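3.2 Fabric condition and its effect on fold retention

The garments in the Esville set were drawn from ordinary household stock and had been laundered many times before they reached us. Fiber content was taken from the care label where one was still legible and otherwise recorded as unknown. Each item was machine washed, tumble dried, and left in a loose pile overnight before handling. No item was ironed. Ironing raises fold retention sharply in plain cotton weaves, and the difference would have hidden the effects of weave and hem construction that are the subject of this section.

Weave was assigned by eye under a hand lens, using the four classes of Table 2 (plain, twill, knit, other). The twill class caused the most disagreement between raters. A brushed finish lifts short fibers over the ribs, and at normal viewing distance a worn twill can be taken for a plain weave. At close range the diagonal texture is usually recoverable, and raters were asked to look at a raised area of the cloth, where the light falls across the ribs, before settling on a class. 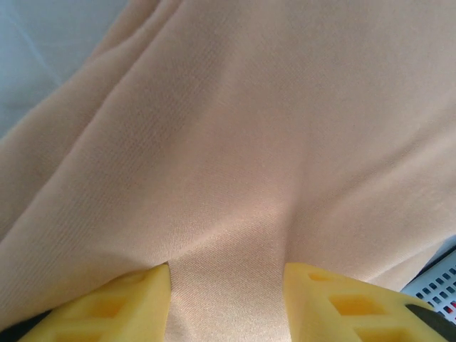

Lifting a flat garment from the table begins with a ridge. Cloth is gathered from both sides of the chosen point until it rises clear of the surface, and the ridge then serves as the handle for everything that follows. We describe a ridge by its height, its width at the base, and the spread of the creases that leave it. Heavier cloths give a broad base and a few long creases. Light shirtings give a narrow base and many short ones. Creases that fan out evenly on both sides suggest that the surrounding cloth is free to move, while a strongly one-sided pattern generally points to a seam, a placket, or a second layer trapped underneath.

Ridge position mattered more than ridge height. In the Purkow protocol, which we followed with small changes, the ridge is raised well inside the outline of the garment and the edges are allowed to trail. This is quick, but it leaves the hem to find its own position, and the garment often has to be put down again and straightened. Raising the ridge close to a hem takes longer to set up and gives a more predictable hang. The comparison is complicated by garment size, and the largest shirts were analyzed separately for this reason.

Hems were treated as a distinct feature. A hem with two rows of stitching is stiffer than the single layer above it and resists bending along its length. When such a garment is held near its lower edge, the body of the cloth forms long diagonal folds that run into the holding point, and any cloth below the hem line may turn over into a rounded flap. 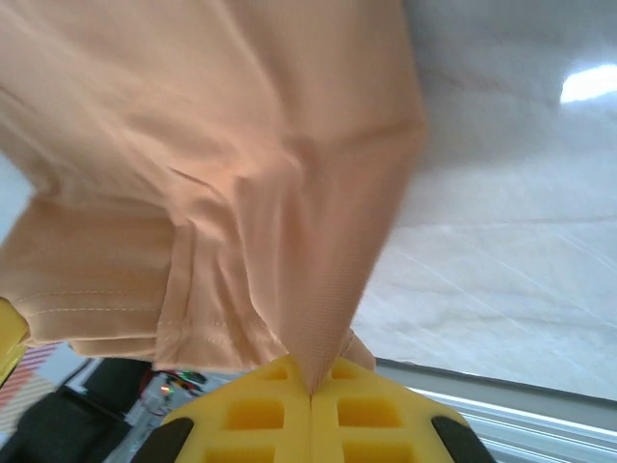

Textile Care and Household Work Group, Department of Domestic Technology
Contact for this section: Aleksandra Baran

Figure 3. Peach-colored fabric held at one point, with stitched hem.

Flaps of the kind discussed with Figure 3 were scored as present or absent at the moment of holding. Of the 400 trials retained, 39 were scored as ambiguous and were passed to a second rater. Agreement after the second reading was adequate for the twill and plain classes and poor for knits, where the edge tends to curl and a true flap is difficult to separate from a rolled edge. Knits are therefore left out of the flap analysis, though they remain in Table 2.

After each lift the garment was placed on the sorting surface and allowed to settle for up to 30 seconds before the first fold. Settling reduced the finer creases but had little effect on the deep ones, which in most cases persisted through the first fold and could be felt in the finished stack. The Ametepe folding order (sleeves, sides, then bottom to collar) was used for all shirts. Trousers and flat linens were folded in halves along the longer dimension and are reported in Section 3.3 together with the Mumer towel set.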